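Plastic Bowls and Cups: The Gallery

I have been suspicious of bright plastic tableware for years. It photographs well, it costs next to nothing, and the listings always promise that one stack will cover breakfast, snacks, picnics, craft time and the pool. Pendarix, where most of my stuff for this page comes from, calls its mixed assortment "a complete table." A complete table of what? There is no plate in it and nothing to eat with.

Still, people keep asking me about colored bowls, mostly parents and people who run kids' parties, so I am giving them a page. I have left out anything about dishwashers because I haven't run these through one enough times to say, and I don't trust anybody who tells you after a week.

The first thing to look at is size. Sellers love to say "assorted," and that can hide a lot. Here the difference is real. The orange bowl turned over at the front is a big one with sides that flare out, and the lime-green one behind it is smaller and deeper. The purple is wide and shallow. I would put cereal in the green and chips in the purple, and I would not try it the other way around.

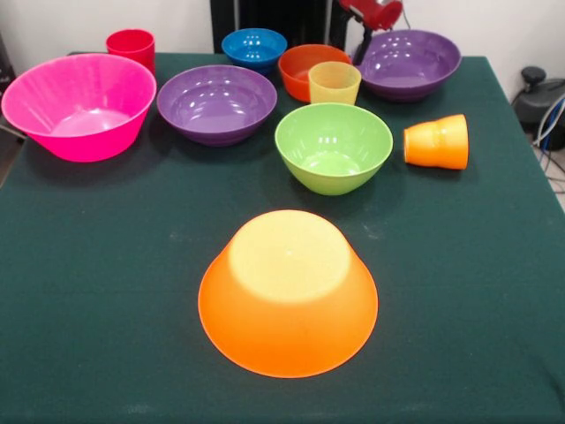
Viola Barbieri wrote in to say that I am being too hard on shallow bowls. She has used them for pasta with her kids since last December and says they spill less than the deep ones, which her youngest tips toward himself to see what's at the bottom. She also thinks matching colors to children is a mistake, as two of hers want pink and there is only ever one pink.

Fair enough on the pasta. I am less sure about the spilling, which I suspect has more to do with the child than the bowl. But she is right about pink. Every assortment I have bought had one color everybody fought over, and the sellers must know it. The Ferri shop will sell you singles, to its credit, though you pay 2 dollars in shipping on a bowl that can't cost them much to make.

Now the colors themselves. I like the strong ones and I don't much care for the pale ones. The yellow cup is see-through enough to glow when the light is on it, and that looks pretty until it has milk in it - then you see every drip and every ring. A red cup hides all that. The cobalt blue bowl is my favorite of the lot, and of course it is a small one. Good for olives or loose buttons, useless for soup. 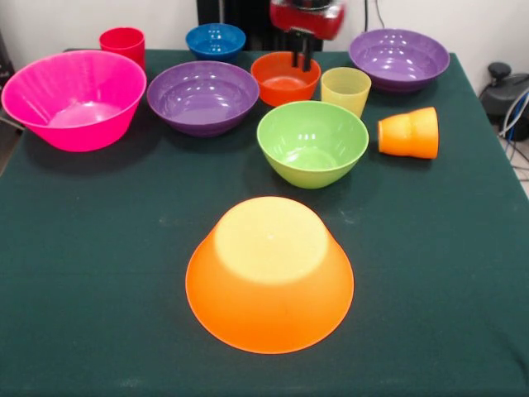

Stacking is where I expected to complain the most, and I mostly get to. Bowls of different depths and widths do not make a tidy tower, whatever the listing says. You can put the small ones inside the big pink one and call it storage, but then you have to take everything out to get at the pink one. I keep the cups on a separate shelf. Gianni Fontana swears by standing them all upside down so dust stays out, and I have no argument with that except that it takes up a whole cupboard.

Would I buy them again? For a party, yes. For everyday use I would pick two sizes I liked and get several of each, in whatever color starts the fewest fights. The Drererero outlet had a bin of plain ones for party hire, 100 to a carton, and I nearly went for it before I remembered how many people I know.

More pictures when the Stundel order gets here. It was supposed to come with lids, and I will believe that when I see them.

Page updated October 16, 2023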